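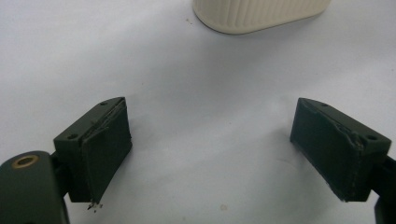 Ribbed cream on a pale white tabletop

How to Mix Your Own Off-White Paint From Leftovers

I love a good off-white. The trouble is that store samples add up fast, and most of us already have half-used cans in the garage that could turn into something beautiful. I mixed the color for our whole hallway this way and I still grin every time I walk through it!

What you need

A quart of flat white latex
Small amounts of yellow ochre and raw umber tint
A clean bucket with a lid
Stir sticks, a strainer, and some white card
A notebook (please don't skip the notebook)

Step 1. Check your leftovers
Open the can outside and give it a sniff. Sour paint goes straight in the disposal pile. If it smells fine, stir it well and pour it through the strainer. Only combine latex with latex, and try to stick to one sheen.

Step 2. Warm it up
Add 4 drops of ochre to the quart and stir for a full two minutes, scraping the bottom as you go. It will look like nothing happened. Keep stirring!

Step 3. Calm it down
Now 2 drops of umber. This takes the lemony edge off and gives you that soft ivory you see on old pitchers and good stationery. Go one drop at a time - umber is strong stuff, and you can't take it back out.

Step 4. Paint a card and wait
Brush two coats on white card and let it dry overnight. Latex usually dries a little darker, so don't judge it in the bucket. Move the card around the room in the morning and again after dark with the lamps on. I check mine next to something plain white, and the difference really jumps out.

Step 5. Write it down
Drops, base, date, room. My hallway mix is called Makori and the slightly grayer one in the bathroom is Femano, and I can make either one again from my notes.

Mix more than you think you'll need for the room. Matching a second batch halfway down a wall is no fun at all.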